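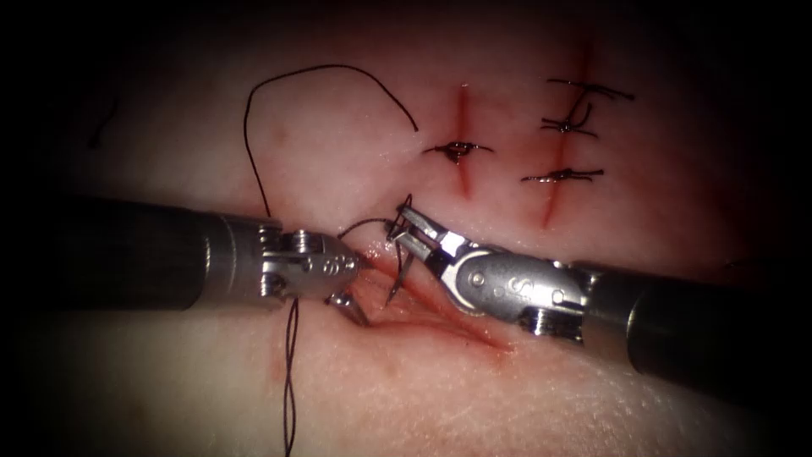 Closing an incision with black suture thread.

Visit to the Wernik thread mill, Rolham, June

Our textile history group went to Rolham by bus, leaving at 7:30 in the morning. The mill is on the river side of town, past the old freight depot. There were 17 of us, and we were split into two groups at the gate.

Wernik began with sewing thread for shoe factories and moved into surgical thread later on. Both are still made in the same building. Evanthia Zervas, the production manager, took our group through the twisting hall first. It is loud and you wear ear protection the whole time, so she stopped at the door and explained everything before we went in. The hall has 385 spindles. The older ones were bought from Villen when that mill closed.

Dyeing is in the basement. Black takes the longest because each lot is checked against a reference card before it goes on to be rinsed. The room smelled of wet silk, and the floor drains still have the original iron covers, which several of us photographed.

We could only see the surgical side through a window. Braided thread is wound on small reels, cut to length and packed by a crew of 4. The needles come from Rezaei already drilled and are attached in the next room.

Lunch was in the canteen, soup and bread for a fair price. Afterward we had an hour in the sample room, which holds 3,324 cards going back to the first owner. The shoe threads are filed by color and the rest by date. Some of the early labels are hard to read. Ask for the second cabinet if you go, as it has the linen samples and is usually kept locked.

Parking is limited. The bus had to wait at the depot.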